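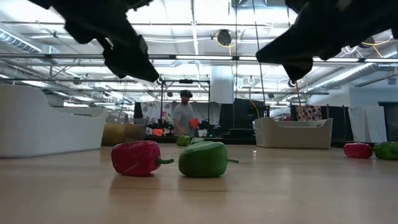 Derkerdale, 9 November 2021

Third morning at the legal advice clinic and I've finally been given a file of my own! It's a deposit dispute, a tenant from Solville whose landlord kept the lot over a scuffed door (500 pounds, and she'd lived there 27 months). I wrote her a letter before lunch, crossed most of it out, then wrote it again with fewer long words. Retno had a read and told me to take out "forthwith", so out it went.
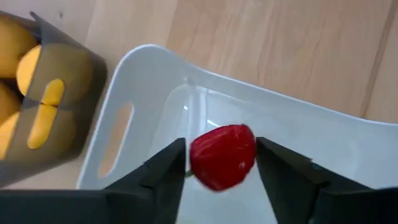
Mervin reckoned I should ask for the check-in inventory before anything else, as half these landlords never did one. So that's tomorrow's job, plus ringing the court office about the hearing fee. I was on hold for 30 minutes today and then got cut off. Still, I do like it here, much more than the wills work at Brirnon in July.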